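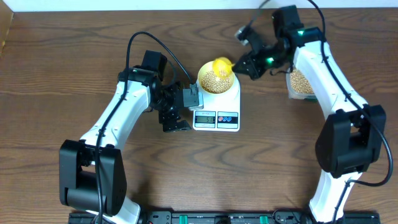
No. 77

29/01/2024

I had been promised the future, so I wore a clean jumper.

The open day was at the old seed warehouse in Pekthorpe, which is the sort of building that still smells of its previous job. Begović have the upper floor now. They make automation for people who pack small dry things into slightly larger things, and once a year they open the doors, put out a tea urn and let the public come and stand too close to the equipment. I went because I spent three years of my youth filling paper bags with lentils at a wholefood shop, and I have a grudge to settle with the whole trade.

You go in past a sign-in sheet and a bowl of mints. The leaflet had a map on it, drawn by somebody who had clearly never been upstairs, and I spent a good while in a corridor looking at a fire door marked Demonstration 2. When I did find the right room there was already a small crowd round the table, doing that thing crowds do of leaving a polite gap in the middle so that the people at the back can see nothing as well.

The job was weighing soybeans. Two arms, one either side of an ordinary kitchen scale, a bowl on top, a yellow plastic scoop, and a clear tub of beans for stock. I will admit I was expecting a special scale. Something with a brass plate and a certificate. It was much the same as the one I use for flour, white, with a couple of red-and-blue buttons, and I found this oddly cheering. All that clever jointed business and at the end of it you still have to read the little number.

The system is called Clunura. I asked what that stood for and was told it didn't stand for anything, it was just available. The demonstrator was a tall, tired young man in a company fleece who had plainly given the talk a great many times and had worn it down to the bits he liked. The target, he said, was 100 grams. The right arm would pour and the scale would be read as it went, and the idea was to get there without going over. Going over is the hard part. Anyone can get to 100 grams of soybeans if you let them have 130.

So we watched. The scoop tipped over the bowl and the number went up. At 57 a man next to me said "go on" under his breath, as you might to a horse. I had my phone out by then and was no better. It is remarkable how quickly you can come to care about a quantity of pulses.

What I noticed most was the pace. I had pictured something brisk, and it had the manner of my grandmother measuring cough mixture. Tip, wait, consider. The demonstrator explained that beans don't pour like water. They sit there in a heap being perfectly well behaved and then a dozen of them make up their minds together, and if you're tipping quickly when that happens you've lost. I could have told him that. At the wholefood shop we called it the rush, and the approved method of dealing with it was to put the extra handful back in the sack when the customer looked away.

Somebody asked why you'd want two arms to fill one bowl. I thought this was fair. The answer was that the pouring is only the middle of the job. A bowl has to be put on the scale and taken off again, lids have to be held while something else undoes them, and a good deal of what people do in a packing room turns out to need a second hand, even if the second hand is only steadying things and looking interested. I have worked with people who were entirely second hand.

Then came the question, from a woman with a notebook, of how it compared with a person. He was quite straight about it. A person is faster. A person who has done it for a month is a lot faster, and can also answer the door. Where they hoped to win was at the end of a long shift, when the person has started thinking about tea and the arm hasn't. He also said that for plain bulk filling nobody sensible would buy this, because hopper machines have been doing it very well for decades. They were after the fiddly orders, the ones where it's beans now and buttons after lunch, and building a proper machine for each would cost more than the order.

I thought that was a decent answer and wrote it on the back of the leaflet, where it is now mostly illegible.

The other room was Erkulness, a sort of trolley that follows you about with a box on it. It followed a small boy round a pillar until both of them lost interest. I'm sure there is more to it. The queue was long and the mints were running low, and I went back to the beans.

I watched them do it 2 more times. The children got bored well before I did, and at one point I was alone at the front with my arms folded, like a man supervising roadworks. I had a few things I'd have liked to ask. How does it do with rice? What about flour, which doesn't pour at all so much as fall off a cliff? And does anybody sweep up afterwards, or is there a third arm for that? But the young man had got hold of a sandwich and I hadn't the heart.

There's another session in March, with different goods, if you are anywhere near Pekthorpe and can find the stairs (left at the mints, ignore the map). Parking is in the yard behind. Bring coins for the tea, they don't take cards.

When I got home I tried it with the kitchen scale, a soup bowl and some dried chickpeas, aiming for 100 grams in one go with the measuring cup. I got 112, then 94, then 121 and a chickpea under the fridge.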